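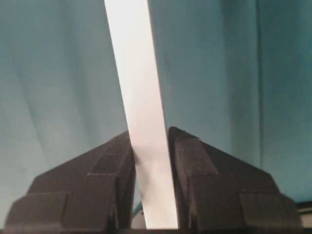

Does the pump have to be primed again every time you move it to a new spot on the bank? A member of the Nuden crew sent me that after reading the first version of this guide, and the answer is yes, every time the strainer comes out of the water. I've worked it into the steps this time around.

Section 5: Setting up the Trorer portable pump for drafting

This section covers getting water out of a pond, creek or tank with the Trorer. If you're running off a hydrant, you want Section 6. I've written it the way I'd walk you through it on a drill night, so bear with me if I ramble a little.

What you need: the pump, two lengths of hard suction hose, the strainer with its rope and float, two spanner wrenches, a full fuel can, and a second person. I mean it about the second person! The pump is heavier than it looks and the bank is always muddier than it looks.

Before you start the engine

1. Pick your spot. You want firm, level ground as close to the water as you can safely get. At the Samir Road pond we use the gravel pad next to the gate.

2. Set the pump down with the suction side facing the water and chock the skids.

3. Check the oil with the pump level. Top it off if it's low, then wipe the dipstick and check it again.
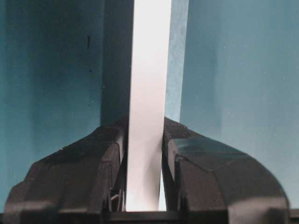

4. Look at the rubber gasket inside each suction coupling. A cracked gasket, or one with a bit of grit under it, will let air in and you'll stand there pulling the primer all night wondering what you did wrong. (Ask me how I know.) Wipe them with a clean rag and swap out any that look tired.

5. Connect the suction hose, hand tight first, then snug it with the wrenches. Put the strainer on before the hose goes in the water, and tie the rope off to something that won't move.

Caution: Don't tie the rope to the pump. If the hose shifts, it can drag the pump toward the water.

6. Lower the strainer in. Keep it off the bottom – mud and leaves will plug it faster than you'd think – and make sure the hose doesn't hump up higher than the pump inlet anywhere along the way.

Priming and pumping

7. Close the discharge valve and the drain.

8. Start the engine and let it settle at a low idle.
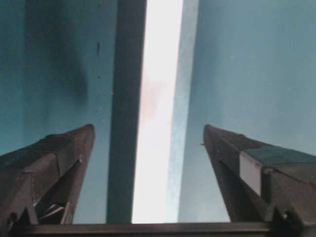 Fig. 3. Gripper fingers with an open gap between them.

9. Work the primer until you get a steady stream out of it, with no spitting. If you don't have water in a minute or so, stop and go back to step 4.

Caution: Never run the pump dry for long. The seal depends on water to keep it cool.

10. Open the discharge slowly and bring the throttle up a little at a time. Watch the gauge, and give your nozzle person a shout before the line charges.

Note: If your lift is more than 26 feet from the water to the pump, pack up and find a better spot. You're asking too much of it.

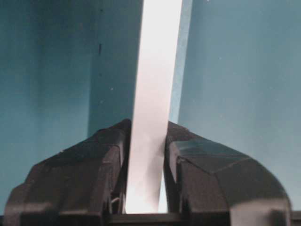
Shutting down is mostly the same thing backward. Throttle down first, close the discharge, let the engine idle for five minutes, then switch it off and open all the drains. After pond water I flush ours with clean water back at the station – the Mollell crew does theirs off the tanker before they leave, and I kind of like that better.

Note: From November on, leave the drains open in storage and hang the tag on the pull cord so the next person knows to close them.

Last thing, fill out the pump log and refill the fuel can before you go home. The log is in the left-hand cabinet, under the spare gaskets.

Section revised May 2019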